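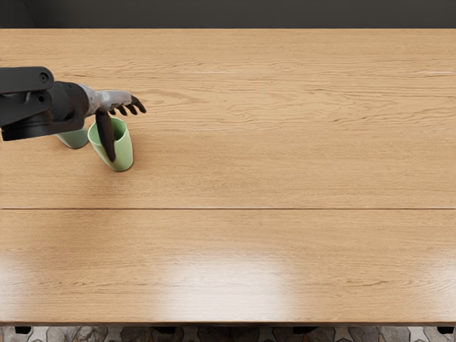 4.2 Do automation announcements move prices?

Claims that equity markets reward automation spending rest on thin evidence. The usual event study takes a press release, draws a short window around it and reads whatever is left over as the market's verdict. We doubt this. Press releases bundle things together, and a capital spending plan often arrives on the same morning as an earnings revision or a buyback. What is being priced is also unclear. A robotic hand at a light green cup on a wooden table (Figure 3) may suggest a technical direction, but it carries no cost per unit and no delivery date, and an analyst who raises a target on such material is pricing a story. Woo and Koskela make a similar point about supplier guidance, though they stop short of testing it.

Our sample has 414 announcements by listed manufacturers. We dropped 192 of them for overlapping news within two trading days, a stricter screen than the one used by Butt and Kusuma. On the remaining 222, the average abnormal return is small and its sign depends on the benchmark. Against the broad index it is positive. Against a matched industry portfolio it is slightly negative, and in neither case would we bet on it.

Pesonen reports a much larger effect. We could reproduce it only by keeping the overlapping events and adding Grestar and Draswood, two thinly traded firms whose shares often went unquoted for hours. Take those two out and most of the result goes with them - a heavy load for two stocks to bear.

One could argue that the gains show up later. We extended the window to 45 trading days and found wider error bands and little else. Seol, often cited as the clear success, did rise over that stretch, but so did Modau, a direct competitor that had announced nothing.

Figure 3. Robot arm and hand with cups on a table, computer rendering.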